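Supper Club Start-Up Grant: how we're getting on

Kancombe Community Kitchen, progress report, Jan 24, 2024 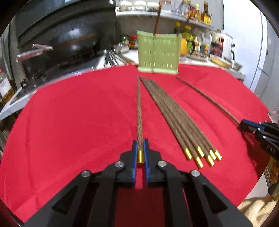

I promised you a proper update once the autumn suppers were behind us, so I've made a pot of tea and I'm going to go through it in the order of the form, more or less. Sorry in advance if I wander off (I usually do).

What we said we'd do. The plan was to run a shared supper every fortnight from October, with a different kind of cooking each time, and to keep the price low enough that people would come on a whim. We also said we'd get the hall kitchen up to scratch so we weren't carrying pans across the car park in the rain.

What we've done. We have held 9 suppers, counting the two small trial ones we squeezed in before the launch. The biggest was the noodle night, when 32 people sat down and I had to go next door and beg for chairs. The quietest was the one after New Year, which was fair enough, as half the village had a cold and so did I. The food was lovely that night, a barley soup with far too much dill in it, and those of us who made it stayed late and played cards.

The noodle night deserves a bit more space because it changed how we do things. We'd planned to plate everything up in the kitchen and carry it out, and it was hopeless, with a queue at the hatch and cold broth by the time it reached the far table. Halfway through we gave up and put the big bowls in the middle for people to help themselves, and the noise in the room went up straight away! Strangers were passing things to each other. We have done it that way ever since, and I'd like to keep it.

The kitchen. The new Titov hob is in and works beautifully. It was a week late and the fitter found that the old gas pipe ran somewhere quite different from where the hall plans had it, so we paid for an extra half day of his time. That came out of the repairs line and I've marked it on the spending sheet. The fridge from Stöcker is also in. It is taller than I'd pictured and we had to take a shelf down, but it holds a whole supper's worth of shopping with room for the milk.

We have not bought the second sink. The quote came in at nearly double what I'd put in the bid and I wasn't comfortable going ahead without asking you. Could we talk about either moving some money across from publicity (we've barely touched it, word of mouth has done the job) or leaving the sink for another year? Washing up is slow as things stand, but we manage.

Getting people here. The lift share from Skakville has been the nicest surprise of the lot. I put a sheet of paper up in the bus shelter there, thinking I'd get a couple of calls, and there are now 3 cars coming over regularly. Most of the people in them hadn't set foot in our hall before, and one couple have started bringing their own pickles, which go in minutes.

What hasn't gone well. Booking is a muddle. Some people text me, some write on the list in the shop, and some just turn up, and twice we've run short of pudding. I've started asking for names by the evening before and it's helping a little. I also under-budgeted for cooking oil, cling film and all the other dull things, and you'll see that line is already overspent.

I said in the bid that we'd teach youngsters to cook as part of the project, and so far we've only held 2 sessions. They were good fun (dumplings both times, by popular demand) but it isn't enough. The trouble is the hall is booked solid after school. I've asked for the half-term week and am waiting to hear.

What's next. Suppers carry on every fortnight until Easter. A curry night is coming up, then a pie night, then something with fish if I can get a decent price. I'm hoping to fit in the half-term cooking as well, and I'll have a go at a simple booking form.

The spending sheet and receipts are in the same envelope as this. The one from the cash and carry is faded, so I've written the total on the back in biro. Do let me know about the sink when you've had a chance to look, as the quote runs out at the end of next month.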